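21 août

J'ai enfin fini de remplacer le plan de travail de la cuisine par une grande table brune, et comme plusieurs personnes m'ont demandé par mail comment je m'y étais pris, je note tout ici avant d'oublier. Je ne suis pas menuisier. J'ai fait des erreurs, dont une qui m'a coûté deux soirées.

L'ancien plan datait des locataires d'avant. Il avait gonflé près de l'évier et les joints partaient en miettes. J'ai longtemps pensé à un plan sur mesure, mais la pièce est de travers et le premier devis ne me plaisait pas. J'ai préféré garder un petit plan fixe autour de l'évier et mettre, contre le mur d'en face, une vraie table de travail, indépendante, que je pourrai emporter si je déménage.

## Le choix du plateau

J'ai acheté un plateau de hêtre chez Zukeo, le dépôt derrière la gare de marchandises. Ils vendent des fins de série et des panneaux avec un coin abîmé. Le mien avait une entaille de deux centimètres sur un chant, que j'ai mise côté mur. J'ai payé 105 euros, livraison non comprise. Un ami est venu avec sa remorque.

Vérifiez la planéité avant de payer. J'ai posé une règle en diagonale dans les deux sens, le vendeur m'a laissé faire sans rien dire. Le premier panneau que j'avais repéré était voilé, on voyait passer le jour sous la règle. Le deuxième était bon.

Je l'ai laissé une semaine à plat dans la cuisine, sur des tasseaux, pour que le bois s'habitue à la pièce. Pendant ce temps on a mangé dans le salon.

## Le ponçage

J'ai commencé au grain 80, puis 120, puis 180. J'ai voulu aller plus loin, jusqu'à 400, et c'est là que j'ai perdu mes deux soirées. Le bois était devenu si lisse que la teinte ne prenait presque plus. J'ai dû tout reprendre au 150. Roswitha Wunderlich, qui restaure des meubles et qui lit parfois ce blog, m'a écrit ensuite qu'on s'arrête à 180 avant une teinte et qu'on garde le grain fin pour l'égrenage entre les couches d'huile. Je le note pour la prochaine fois.

Entre chaque grain, il faut aspirer, puis passer un chiffon à peine humide. Les fibres se redressent, on attend que ça sèche et on repasse le grain suivant. Je n'ai pas utilisé de ponceuse à bande, seulement une orbitale empruntée à mon frère. Il faut la laisser avancer sans appuyer. Si on appuie, elle fait des petites boucles qu'on ne voit qu'après la teinte.

J'ai cassé toutes les arêtes à la main avec une cale en liège. Un coin vif de plateau à hauteur de hanche, dans une cuisine étroite, on s'en souvient.

## La teinte et l'huile

Je voulais un brun chaud, sans rouge. J'ai essayé trois teintes sur des chutes et j'ai retenu la Wogan couleur noix, diluée de moitié. Pure, elle était trop foncée et marquait chaque reprise. J'ai travaillé dans le sens du fil, par bandes, en essuyant au fur et à mesure.

Pour la finition, j'ai pris l'huile Omov mate, compatible avec le contact alimentaire d'après le bidon. J'ai passé trois couches, avec une nuit entre chaque, et l'excédent essuyé au bout de vingt minutes. Il ne faut pas laisser de flaque, ça fait des plaques brillantes et collantes qu'on ne rattrape qu'en ponçant.

Les chiffons imbibés d'huile peuvent s'enflammer tout seuls. Les miens ont séché étalés dehors, sur le fil à linge, avant d'aller à la poubelle.

J'ai hésité jusqu'au bout entre mat et satiné. Le satiné se nettoie un peu mieux, mais la fenêtre de la cuisine donne au sud et tout reflet devient pénible à midi. Avec une finition mate, la lumière s'étale doucement au milieu du plateau et les bords restent plus sombres. Je trouve que le brun y gagne. Sur un mur clair et un sol gris pâle, comme chez moi, le contraste est net sans être dur.

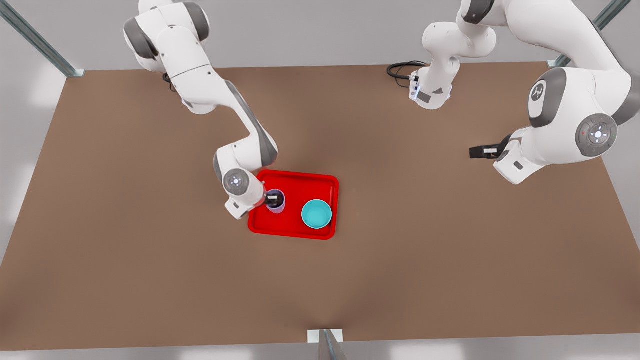
## Le piètement

Pour les pieds, j'avais d'abord pensé au bois. J'ai changé d'avis à cause du poids et du prix. J'ai pris un cadre métallique Nudard, en kit, avec quatre pieds et deux traverses. Le montage demande une clé Allen et de la patience. Les trous de la traverse arrière ne tombaient pas en face et j'ai dû en agrandir deux à la lime ronde.

Le plateau est fixé par des équerres avec des trous oblongs. C'est important avec du bois massif, qui bouge en largeur selon la saison. Si on le visse bloqué partout, il fend ou il tord le cadre. J'ai serré les vis à la main, sans visseuse.

Les patins réglables étaient trop courts pour rattraper mon sol. J'ai glissé une cale sous le pied arrière gauche. Elle ne se voit pas, et la table ne bouge plus quand je pétris.

Pour la hauteur, j'ai choisi 92 centimètres. La norme des cuisines est plus basse et j'avais toujours mal au dos en épluchant les légumes. Mesurez depuis le sol jusqu'au coude plié et retirez une douzaine de centimètres. Ça marche pour moi, ma compagne aurait préféré un peu moins haut.

## Ce qui reste à faire

L'entretien, d'abord. Je compte repasser une couche d'huile en mars, après l'hiver et le chauffage, qui dessèche tout dans cette pièce. En attendant, éponge bien essorée, un peu de savon noir, et les casseroles sur un dessous-de-plat.

Il y a déjà une tache. Un fond de tasse de café, le deuxième jour, alors que l'huile n'avait pas fini de durcir. J'ai poncé très légèrement à cet endroit et remis de l'huile au doigt. On la devine encore en lumière rasante.

Il me manque aussi une étagère au-dessus, pour les bocaux de farine et les épices, qui sont toujours dans un carton au pied du frigo. J'ai une chute de hêtre assez longue pour ça. Reste à savoir si le mur tiendra, il sonne creux par endroits et je n'ai pas encore percé.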